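October 11, 2026

## Matching a paint color from a small sample

Repainting the lower kitchen cabinets took longer than planned, and most of the extra time went into the color. These are my notes on the procedure, mainly so that I can repeat it when the pantry door gets done.

The original paint was a pale green from Fedar, bought by the previous owners. The can in the basement had a rusted lid and no legible formula. I took one drawer front to the paint counter at Juvex, where Defne Avcı scanned it and mixed a sample jar. The scan was good. The dried sample was still visibly too yellow next to the cabinets.

There are two causes for this kind of mismatch. First, the drawer front had aged. Alkyd paint yellows in low light, and a drawer edge that sits closed most of the day yellows more than the face. I had let them scan the edge, where the surface was flattest. Second, sheen. A spectrophotometer that excludes the specular component reports pigment color and ignores gloss, so a satin and a matte version of one formula can scan alike and look different on the wall. Low-sheen surfaces scatter light in all directions, and pastels in particular come out lighter and a little grayer.
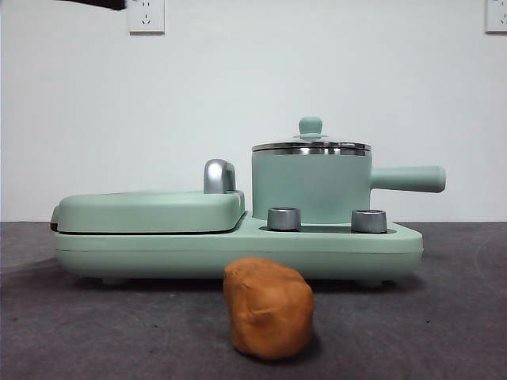 *Toy kitchen unit in mint green, matte finish.*

For the second attempt I cleaned a patch on the drawer face with sugar soap, rinsed it, let it dry overnight and had that scanned instead. I also asked for matte. The new jar went onto primed card in 2 coats, and I checked the card in three places: beside the window at noon, under the ceiling light, and inside the cabinet with the door half closed. It held up in the first two. Inside the cabinet it reads slightly blue, which I can live with.

Erdal Oral, who paints for a living over on Kurtuluş, suggested mixing 70 ml of the new paint with a little raw umber to pull the blue down. I tried it on a card. It went muddy very quickly, so I left the formula alone.

Other notes:

- Sand with 100 grit only where the old film is chipped. Anything coarser shows through matte.
- Wait 4 hours between coats, longer if the basement dehumidifier is off.
- Fivosham foam rollers leave less texture than the nap roller – but they load unevenly at the ends.
- Write the formula on the inside of the cabinet door. Pencil is fine.

The pantry door is still the old color.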